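# Using the top of the cooker as extra worktop

Ours is a small kitchen with a gas cooker, a tall white fridge behind it and very little flat surface anywhere else. For most of the day the cooker isn't lit, so it makes sense to put things on it. These are the habits I have settled into, last revised 24/04/2021.

## Before you put anything down

Turn every knob to off and check each one by hand. Looking isn't enough, as a white knob on a white panel can be slightly turned and you won't see it. If your cooker has a shut-off tap on the supply and you can reach it, use that as well.

Let the grates cool fully. Cast iron holds its heat long after the flame has gone out, and a plastic board will soften and take the pattern of the grate. I lost a good one from Henriques that way. Hold the back of your hand over the metal first, then touch it.

## Choosing a board

A large white plastic cutting board is what I use. It should span nearly the whole width and sit flat across the front burners. A board that rocks will tip a bottle over sooner or later. If yours rocks, try turning it round before you buy another, as the grates are often the uneven part.

Lay something flat and tan-coloured or otherwise plain on top, so you can see crumbs and drips. It also stops small things sliding about. Keep paper, card and cloth for when the cooker is off, and take them away before lighting any burner, including the back ones.

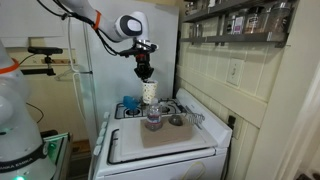 Mafalda Barros wrote in to say that she would never leave a board on a gas cooker overnight, whatever it was made of, and that in her house it goes back behind the bread bin as soon as the washing-up is done. I agree with her. The board is for when you are in the kitchen.

## What to keep on it

Light things, and things you are about to use:

- A bottle of water with the cap screwed on. An open one gets knocked.
- A whisk. Lay it down flat, handle towards you.
- A small dish or lid for the teaspoon. Mine gets used for tea bags too.
- Paper cups, if you have people round. Put them out one at a time, as an empty stack falls over at the least touch.

Leave off anything heavy. A full stockpot on a board puts the weight in the wrong places, and the board bends in the middle. Knives should go back in the drawer.

## The back burners

Small things migrate to the back. A cup gets pushed out of the way, then a lid, and before long both are lying among the grates. Plastic is the one to watch, particularly small bowls and lids, which drop into the gaps and are easy to forget.

My rule is to clear the back row before the front. Once the board comes off, the temptation is to light the nearest ring and get on with supper.

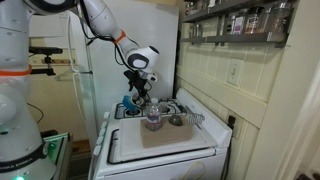
## Clearing down in order

1. Take everything off the back grates.
2. Put cups and mugs in the sink.
3. Lift the bottle, whisk and dish off the board.
4. Shake the mat or card over the bin. If it is greasy, throw card away and wash cloth.
5. Wipe the board on both sides and stand it on its edge to dry.
6. Wipe the enamel, working from the back to the front.

The whole job takes eight minutes if the grates need a wash and two if they don't.

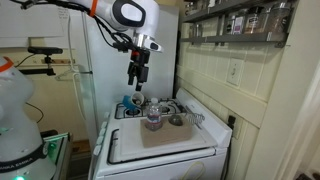

For the enamel itself I use warm water and a drop of washing-up liquid, nothing stronger. Amanuel Jemal lent me a tub of Brulus paste, which shifted a burnt ring but left the surface dull, so I keep it for the grates now. Dry round the knobs with a cloth wrapped over one finger. Water left there finds its way behind the panel – and then the spark plays up for days.

## Blocks with holes

A light brown wooden block with round holes drilled in the top is handy for keeping bottles upright. Set it on the board, well away from the edge, and stand the bottle in one of the holes. Check the fit before you trust it. The bottle should go in without forcing and shouldn't lean.

Wash the block by hand and turn it upside down to drain. Crumbs gather in the holes, and an old bottle brush gets them out.
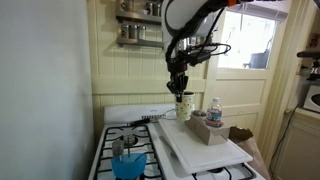
## Small tins on the wall

Stainless steel spice tins do well on a two-tier shelf, where they take up none of the worktop. Put the ones you cook with daily on the lower tier. Steam dulls the lids, so give them a wipe when you do the cooker, and write the name of the spice on the base with the date you filled it. I go through the lot each September and replace whatever has lost its smell.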